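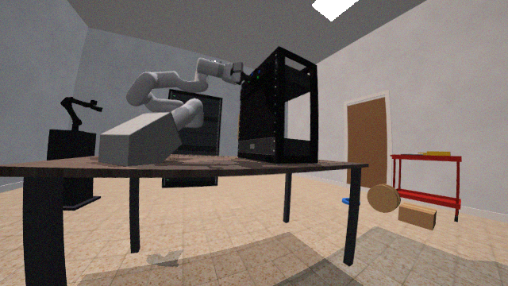 The black rack and the table, as rendered.

Village broadband: where we have got to

The new fibre line from Trirkcombe reached the edge of Cumarstead in July, and the first homes on Strickland Lane are due to be connected next. We have had plenty of questions at the parish office, so this item covers the ones that come up most.

The scheme now has 152 households signed up. Girnex, who are laying the cable, needed 100 before they would start work on the lanes beyond the church, so that part is going ahead. If you have not put your name down you still can, but you will be placed in the second round.
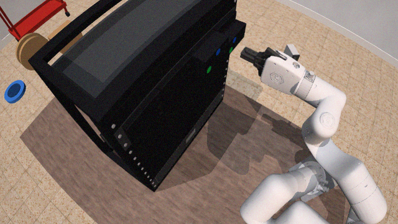 Most of the route uses existing ducts under the verge. Where there are none, the cable will go overhead on the poles we already have. Three new poles are planned near the ford, and the notices for those are pinned up outside the shop. Comments should go to the address on the notice and not to the parish office.

Work on the lanes starts at 9 each morning. There will be temporary lights at the bridge and the road past the school will be down to one lane. The 41 bus will still run but will not stop at the chapel while the trench is open. Please use the stop by the green.

Ladi Ogbonna has been dealing with wayleaves, the permissions needed when cable crosses private land. Four are still unsigned. If you have had a letter and are unsure what it commits you to, ring her before you send it back.
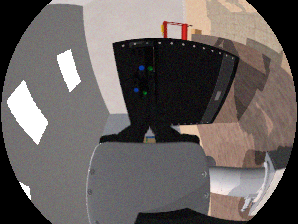
On cost, there is no charge for the connection itself if your house is within the normal distance of the road. A few farms are further out and have been quoted up to £1,000 for the extra digging. Darnell Dunleavy is asking whether those quotes can be shared between neighbours where the same trench would serve more than one house – he hopes to have an answer before the next issue.

You do not have to give up your landline number. Tell your new supplier that you want to keep it when you order, and do not cancel the old service yourself. Anyone with a pendant alarm or a monitored burglar alarm should speak to the alarm company first.

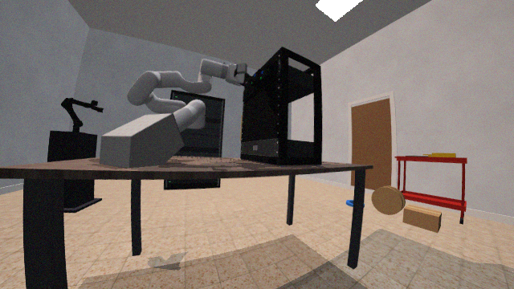
Blue and green indicator lights on the front of the black server rack.

Forms are at the shop and the surgery. Completed ones can go through the parish office letterbox at any time.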